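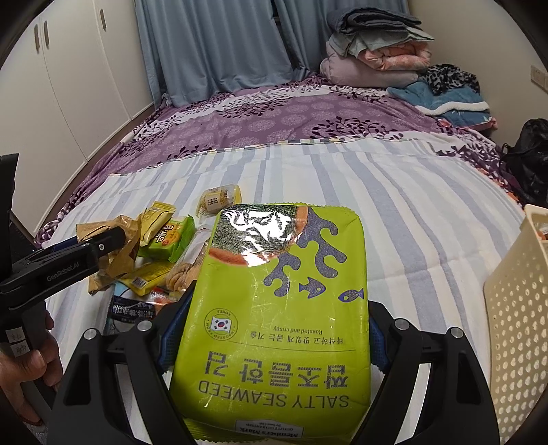
Flirnstead hand-held grippers, a pair - my review after a month

Three stars, and I'd have given four if it weren't for the left one.

I bought these in September, after dithering for most of the summer, because I collect grasping recordings for a small robotics project called Plernia and I do nearly all of it at home in the evenings. £285 for the pair, delivered on a Wednesday in a box you could have posted a toddler in. I do love using them, I should say that first! They sit nicely in the hand, the linkages on the jaws move smoothly, and the blue textured pads have far more bite than the bare plastic ones I had before.

Snack packets are my favourite thing to practise on (my family have given up asking). A big bag of roasted seaweed is a lovely awkward object - shiny, crinkly, and puffed up so it wants to squirt out sideways. Squeeze it from both sides and the pads hold it very well.

Now for the trouble. In the second week the left gripper began to stick shut. You let go of the trigger and the jaws simply stay where they are, and then a moment later they spring open all at once. The first time it happened I had a packet of crackers in it and ended up with crumbs all through the duvet. The second time it nipped the side of my finger between two of the linkage arms, which have open gaps that close up as the jaws move. No blood, but I said a word. If you have children who like to help, please keep their fingers well away from that part, as there is no guard on it and the leaflet doesn't mention it at all.

I lost 18 recordings to the fault before I noticed that the jaw reading had frozen too, and sorting the good from the bad took me a whole evening and a lot of tea.

Yaqin Jiang at the Requena service desk was kindness itself. She had me back off one of the pivots a quarter turn, which cured it for 8 days, and then it came back, so she has sent a new return spring. My ticket is 3374 if anyone from the firm is reading. The right-hand one has never put a foot wrong.

Would I buy them again? Probably, yes, but I'd test both triggers a good few dozen times before recording anything I cared about.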